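Notebook, Rultby drainage and road survey
Thursday, March
Written by Hafiz Kusuma

Started 7:40 at the Sernbridge end, finished at the school corner a little after three. Light rain until nine, then dry. I write this in the evening from my field sheets, so the order is the order of walking and not the order of importance.

Purpose of the day, for those who were not at the last meeting: the residents of the lower streets in Rultby have complained again about water standing on the road and in the yards. The council wants from us a plain list of what is blocked, what is broken and what was never built. They do not want a design yet. I try to keep to this, although in some places the design is already clear to me.

Penrose Lane. The side drain on the north is open from the bridge to the second bend. After the second bend it is full of soil and grass up to the level of the road. I put the rod in at several points and it met soft silt all the way down to the old concrete bottom, so the drain is still there under it. Concrete looks sound where I scraped it. This is work for a small digger and not for new construction. Please do not write "reconstruct" in the report for this part, as was done last time, because then it goes to another budget and waits.

The road surface in Penrose Lane is worse than in my notes from the autumn. The edge has broken off on the low side and the minibuses now drive in the middle. Two women waiting at the stop told me the bus does not come down to the end anymore when it rains. They walk from the top with the shopping. I wrote this down because it is the kind of thing that does not appear in a levels table, and I think the council should read it.

Culvert at the Flarell crossing. I could see through it from the downstream side, but only the upper third. Upstream there is a tree trunk lying across the mouth and behind it the usual bottles and palm branches. The pipe itself has a step at the joint under the road, where one length has gone down. I measured the step from the upstream side as well as I could with the staff, but I was standing badly and I do not trust the number, so I have left the box empty. Must be done again with two persons and the long boots.

Levels. Instrument set up on the bench mark by the church wall. Closed the loop back to the same mark with an error of 2 mm, which is fine for this purpose. Job number on all sheets is 1421. On two sheets from the morning I wrote the number of the old job by habit and then corrected it in pen. If the scan is not clear, believe the pen.

The main result is simple. Between the Flarell crossing and the outfall the bed of the ditch falls for the first part, then it rises again by 11 cm before the outfall. So the water stands there even if every meter is cleaned. I checked the sheet for an error of reading and found none, and the water on the ground says the same as the sheet. I will shoot this part once more before I put it in the report. 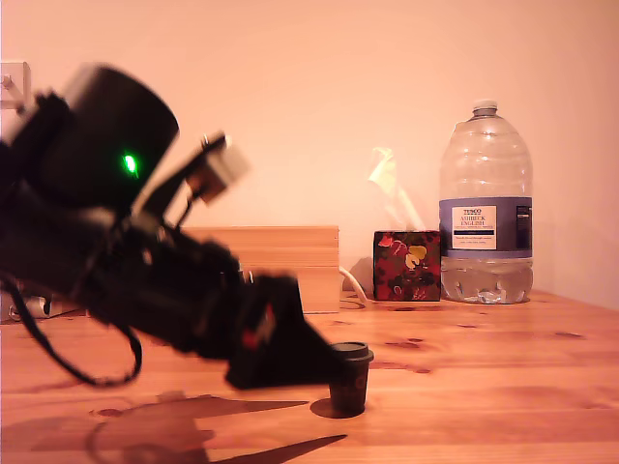 Bench, arm over the table.

Outfall. The gate opens by hand but it does not close fully. There is a gap at the bottom on the left side, where I could put my fingers under. At high water in the river it must come back into the ditch. The man who lives next to it said he closes the gate himself when he hears the water, also in the night, and that he asked for a new seal and received a letter. I did not see the letter. He has a good memory for which yards go under first, and it agrees with the levels, so I would like to sit with him and a map for one hour.

School corner. The playing field is lower than the road on all sides. There is a pipe marked on the old drawing from the corner of the field to the ditch. I looked for it for almost 2 hours, with the rod and the spade, and did not find the inlet or the outlet. Either it was moved, or the drawing shows what was planned. The head teacher remembers some digging but not a pipe. Until we find one end of it, I suggest to write "not confirmed" and not "blocked".

The goats are still a problem on the ditch banks. The bank near the field is trodden down and slides into the water. A fence was promised, according to the residents, and I see posts on one side without wire. This is outside our job but it affects it, so one sentence in the report, not more.

Things to do:
Repeat the levels from the crossing to the outfall.
Long boots and a second person for the culvert step.
Ask the council office for the date of the old drawing. The corner with the date is torn on our copy.
Charge the second radio. It was dead at noon and I had to walk back to the car.
Buy marking paint, the blue is finished. I used pegs from Penrose Lane on.

To whoever types the table: the columns "left" and "right" are looking downstream. In my autumn sheets they were looking upstream, I am sorry for this, and I have written it now on the cover of both books.

Field sheets are in the gray folder, lower shelf. The staff is drying in the corridor, please leave it open.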